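Ticket 492 -- Washing machine stops before spin
Opened by: Boris Mujić, Brakcombe
Status: waiting for part

The machine fills and washes, then it stands still with 8 minutes left and the door remains locked. 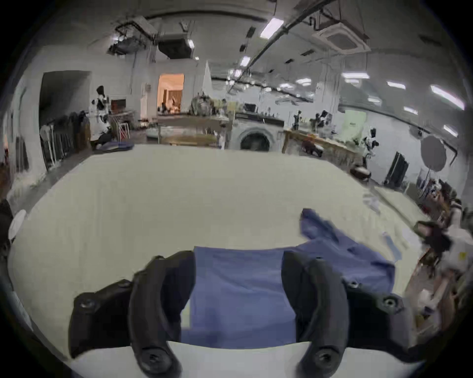
Tried so far

I cleaned the filter and checked the drain hose for bends. No change. 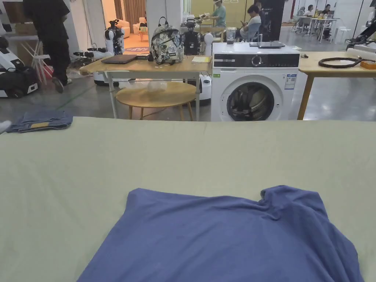 The short programme stops at the same place -- also with half load. Error code is 53.

Reply from Wandley: please order a new drain pump.

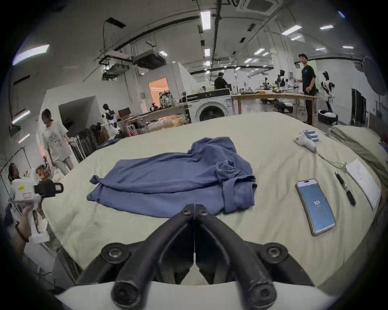 I ordered it this morning. Delivery is in November, so please keep the ticket open.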